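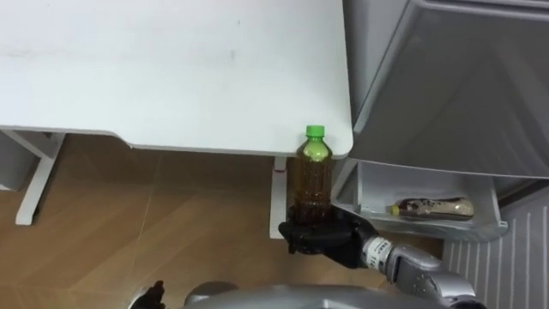

The quote Yaowalak Meesuk received for a humanoid covered the machine and two hands. It left out the room. Her budget at Latura, a test lab, now gives the room its own line: table, refrigerator, flooring, power.

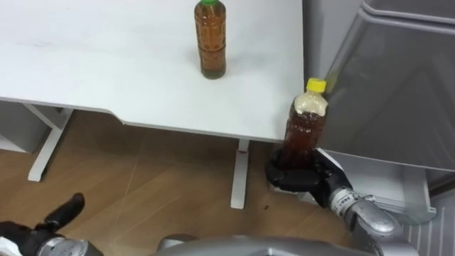

Hands come next. Meesuk plans for up to 14 weeks between order and delivery, and she buys the spare set with the first purchase order.
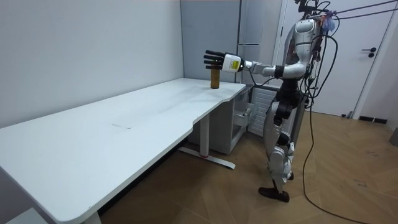
Cabling is usually priced last. Przemysław Tomaszewski, who reviews capital requests at Stomier, wants it drawn on the floor plan before anyone signs. A cable that hangs from the robot's back and loops across the floor toward the lower right needs slack, a route and a line in the budget — overhead track costs more and takes longer to install.
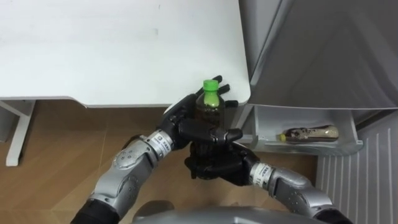

Service contracts vary. Tomaszewski asks for a response time of four days and a fixed price on wrist repairs. Renewal requests at Stomier close in October.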